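Service Robotics for Care Settings
Handout 4: Looking at a two-armed care assistant
Posted in February by the course team

We use cookies to remember your reading settings. Accept / Manage choices

Last time we stayed with machines that do one job on one fixed bench. This week we get to my favorite part of the course, a full two-armed robot offered as a room helper for care homes and rehab wards. The product is the Pridargate, and the job we'll study it on is wheelchair work. I know, wheelchairs sound dull next to backflips! Give it ten minutes. A folding wheelchair has wheels that roll when you lean on them, a seat that gives, and two handles set far enough apart that one hand can't manage both. It's a wonderful test piece.

Start with the hands. The Pridargate has jointed fingers on both sides, and the useful question for a buyer is what one hand does while the other is busy. A push handle is an easy thing to hold (it was made for holding, after all), so a closed grip on it tells you less than you'd think. Look at the space the free arm has to work in, and at what it could bump into. Beds are full of levers and rails at just the wrong height. 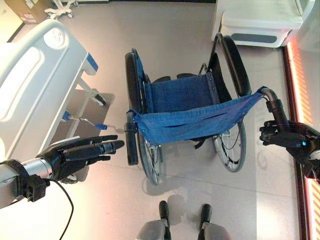 Fig. 1. Right hand closed on a push handle, left hand open beside the bed.

Please read the Stirnance notes on grip planning before the lab. They're 14 pages, and the middle part on cloth is the bit I care about. Hard parts keep their shape when you let go of them. Cloth sags and bunches, and it hides whatever is behind it, including the handle you were hoping to find with your other hand. A planner that does fine with cups and boxes can get badly lost here, and it's a real pleasure to see a product team take the problem on.

Two-handed cloth work adds one more thing: tension. Pull too little and the panel droops. Pull too hard and you move the chair, or lose a corner. When you review a robot for this kind of task, write down where each hand is holding and whether it has cloth, tube or both between the fingers.

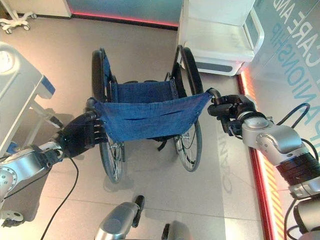 Zamora, February

The questions below go with the lab. Work in pairs and keep your answers short – over 30 lines and I'll stop reading.

1. Where would you put the limits on pulling force, and would they be the same for both arms?
2. Cables run close to the hands on many two-armed machines. What would you ask the seller about snagging?
3. How much clear floor does the robot need behind a wheelchair, and who in a real ward is going to keep it clear?

On question 3, don't just give me the arm reach. Think about feet, turning room and the person who needs to get past with a tray.

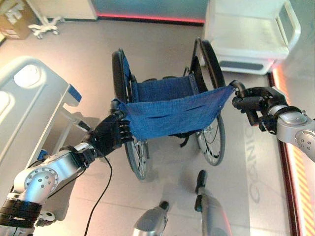

Then there's the matter of what you're paying for. Vevau, the service plan sold with the robot, covers remote help and new task training, and I'd spend as much time on that page of the offer as on the hardware. A care home will want to know how long a new task takes to set up and what happens when the chairs get replaced with a different model. Ask for the answer in hours of staff time. For your write-up, score the offer out of 22 using the sheet from handout 2, and leave the price row blank until we've talked about leasing.

Bring the sheet with you to the next lab, filled in by hand is fine.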